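Reading time: 4 min

Brunch booking gone missing at Ferkaten – running notes

Opened by Vlasta Stoyanova, 30 December 2022. Status: closed, with one bit left open (see the end).

Right, I'm writing this up as I go because I've already told the story twice on the phone and it came out differently each time.

We go to Ferkaten for the jazz brunch every year between Christmas and New Year, and I always book through Temeo because that's the only way they take courtyard tables now. I booked in April. Yes, April! If you want the courtyard with the band on, that's what you do. Table for 15, courtyard, deposit of £200 paid on my card. I had the email and I had the reference. Lovely.

This morning I opened the app to check what time the band starts and the booking wasn't there. No cancelled notice, no message, just the page that says "You have no upcoming meals", which is a horrible thing to read over breakfast.

First thing I tried was logging out and back in. No change. Then I deleted the app and put it back on, which lost me all my saved restaurants and still showed nothing. Then I tried the website on my husband's laptop and got the same page, so at least I knew it wasn't my phone.

Next I rang the restaurant. The young man who answered was very sweet and could find a Stoyanova, but for two people, indoors, in the evening. That's some other Stoyanova (hello to them, I hope they have a nice dinner). He said anything booked through Temeo has to be sorted by Temeo, and gave me the chat link.

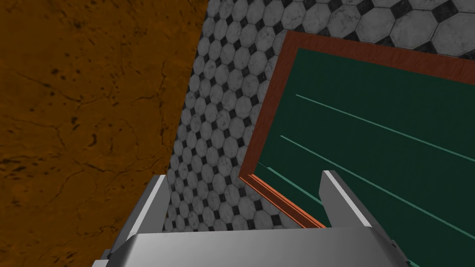 So, on to the chat. I got the automatic one first and it kept offering to help me find somewhere to eat near me. Typing "person" over and over did the trick in the end and I was passed to Rok Kneževič, who I want to say was brilliant from start to finish. He asked for the reference off the original email, the last four digits of the card, and whether I'd changed my email address since booking.

Well. I had. I moved everything over in the summer when my old provider started charging, and I changed it on Temeo too, or thought I had.

What Rok found was that I had two accounts. When I "changed" my address I'd gone through the sign-up page instead of the settings page, so it made me a fresh account with the new email and left the old one sitting there with the brunch in it. He could see the booking in the old one, still live, still courtyard, deposit still showing as paid. I nearly cried, I really did.

He tried to merge the two and it threw an error, number 400. He tried again and got the same. His guess was that the phone number was on both accounts and the system won't have that, so he asked me to take it off the new one. I couldn't, as the box won't let you save it empty. We went round that a few times – me pressing save, it going red, me pressing save again – until he had the idea of swapping in the landline. That saved! He ran the merge once more and the booking popped up on my screen while we were still typing.

One more wrinkle. When it came across, the note had vanished. I'd asked for a table away from the kitchen door and put down that one of us can't have shellfish, and that was all blank. Rok typed it back in from my email and sent it through to the restaurant. I rang them again to be on the safe side and the same young man read it back to me word for word, including the bit about my aunt wanting to sit where she can see the clarinet.

While I was on, I asked if we could go up to 19 people, as my cousin's lot have decided they're coming after all. He said yes, but they'd have to put two tables end to end and the second one would be half under the awning. Fine by me. They can wear coats.

For anyone else who finds this with the same trouble: look for your original confirmation email and check which address it went to. If it isn't the one you log in with now, try logging in with the old one before you do anything else. I could have saved myself a whole morning and a cold pot of coffee.

Still open: the old account hasn't closed itself, and I'm getting the reminder emails to both addresses. Rok has passed that on and says I can ignore the doubles until someone gets to it. The deposit has only been taken once, I've checked the statement.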